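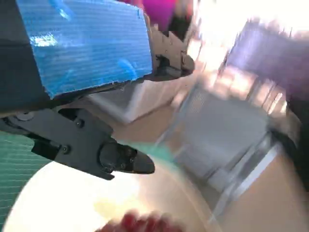

Alasdair Paterson reckons I should have cut the old curtains up for dusters and bought new ones, and he left a comment under my last post to say so. He may have a point about the time involved. I still wanted to keep them.

They came with the house on Lultwood and they are heavy, lined, and a good four inches too long for the front room windows. All winter they sat in a heap on the floor and picked up dust. I took them down in June, washed them on cool and let them hang over the fence until evening. One shrank a little more than its partner, so I ended up measuring each one separately.

I unpicked the old hems first. Whoever sewed them used a tiny stitch and a strong thread, and it took me 2 evenings with the radio on. After that I pressed a double fold, pinned it, and hung the curtains back up for a night before sewing anything. The fabric drops a bit under its own weight. I skipped that step in our last apartment and had to do the whole lot again.
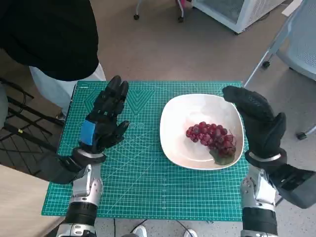
Green mat, fine grid.

The lining gave me the most trouble. It needs to finish shorter than the front fabric so it doesn't peek out at the bottom, and mine had stretched along one side. I trimmed it level and hemmed it on the machine. The front hems I did by hand, with a loose stitch that barely shows in daylight.

I bought thread from Skivis and it was fine, although the beige is pinker than it looked online. The weights in the corners are the old ones, sewn back in.

The back bedroom pair is next. Those have a pattern, and I haven't decided how much of it I can lose off the bottom.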